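Jisia Kitchen Arm, Home Build Guide
Section 7: Teaching the Arm to Peel

Before you start, finish Section 6. The arm should be bolted down, the emergency stop should work, and you should have stopped naming the servos.

Peeling is taught from recordings of a person doing it properly. Red onions are a good first vegetable: cheap, roughly round, and available in quantities your household will come to resent.
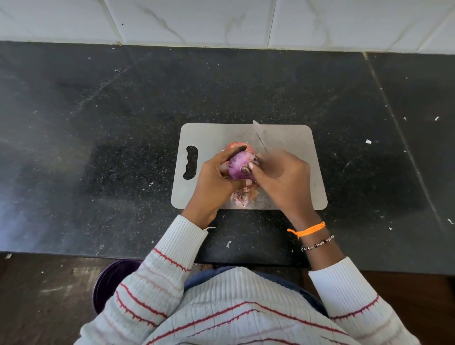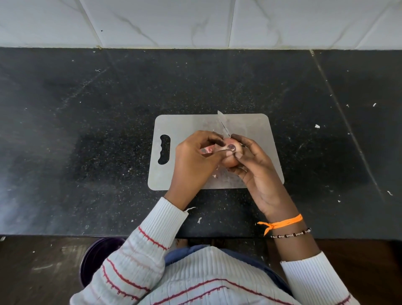
Red onion, small knife, both hands over the board.

7.1 Recording the peel

1. Set the Jerno head camera to look down at the board. Keep your own head fairly still. Nodding along to the radio ends up in the data.
2. Start the recorder and wait for the tone.
3. Peel one onion at your usual pace. Keep the knife and both hands over the board.
4. Stop the recorder, then put the knife down. In that order, or the arm will learn to drop things.
5. Repeat until you have 90 recordings. Soup is suggested.

NOTE: Leave the peelings where they fall during a take. The arm will have to work around a mess eventually, and a spotless board teaches it about a kitchen you don't own.

CAUTION: Keep arm power off while you record. You need both hands for the onion and should not be sharing the counter with a third.

7.2 Loading the recordings

1. Copy the files to the Sellbridge controller. File names with spaces in them will be ignored without complaint.
2. Open the Quintanilla trainer and choose Two-Hand Task. One-Hand Task will also accept the files, and will produce an arm that waves.
3. Set the frame limit to 374. Longer takes are trimmed from the end.
4. Press Train and go away. On our workshop machine it takes 63 minutes. The progress bar reaches the far right early and stays there.

7.3 First run

1. Fit the plastic practice blade. The steel one stays in the drawer until Section 9.
2. Clamp an onion in the holder and stand outside the taped line with the emergency stop in your hand.
3. Run at the lowest speed. Expect a long pause, then a small, confident movement in the wrong place.
4. If the arm presses hard enough to dent the onion, stop and lower the grip force by one step.

CAUTION: Never reach in to help. The arm does not know you are helping.

If the blade misses the onion altogether, redo the camera alignment in Section 5 before recording anything new. It is nearly always the alignment, and you are nearly out of onions.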